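Magazine > Features > Standards and Practice

House Rules for Household Robots

A new code of practice asks robotics teams to treat a bedroom with the same care as a factory floor

By the Editorial Staff, Thursday, September 24, 2020

Industrial robots have worked under written safety rules for decades. Fences, floor markings and stop buttons are familiar to anyone who has visited a modern plant. The home has had no comparable tradition. Teams that teach machines to fold laundry or clear a table have largely written their own rules, and those rules have varied from one laboratory to the next.

The Prunadcombe Code, adopted in February by the Lovinmont Institute and its partner Wornero, is an attempt to set a common floor. It covers work in which a person carries a hand-held gripper through everyday tasks so that a robot may later learn from the recordings. The drafters reviewed 572 incident and complaint reports before settling on the text. Few of the reports involved injury. Most concerned privacy, damaged belongings, or recordings that could not be used.

The code is organized in six sections. The first deals with consent. Every adult in the household must agree in writing, and the agreement must name the rooms to be used. Consent given for a kitchen does not extend to a bedroom. A resident may withdraw it at any time, and all recordings from the withdrawn room must then be deleted within four days. 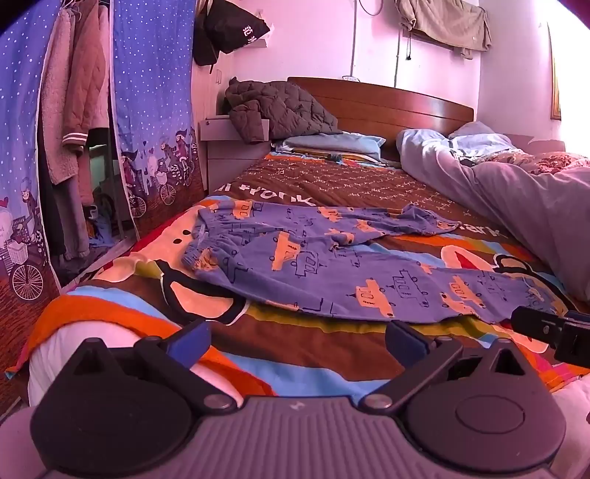

Pajama pants laid flat on a bed ahead of a hand-held gripper.

The second section concerns the condition of the room. Operators are told to leave furniture and belongings as the residents keep them. Earlier practice at many sites was to clear the space first, and the drafters took the view that this produced machines poorly suited to ordinary homes. Only items that are fragile, sharp or private are to be set aside, and only by the resident.

Garments receive a section of their own. A garment should be laid out in full before the first grasp. Operators should close the fingers on fabric, avoid buttons and zippers, and stop at once if the cloth catches. Finger pads and pivot screws must be checked at the start of each session. A gripper that has been dropped may not return to use until it has been inspected.

The remaining sections address training, record keeping and outside review. The last of these drew the most comment. Under the Tawfik procedure, named for the test site where it was first tried, a reviewer from another organization examines a sample of recordings from any collection of over 2,000. Smaller collections are exempt, a point that several partner laboratories have asked the institute to reconsider.

Compliance remains voluntary. Wornero has made it a condition of its own contracts, and the institute will accept written comments on the text until a revised edition is prepared.

Contact the Editors | Copyright 2020 Lovinmont Institute | Back to top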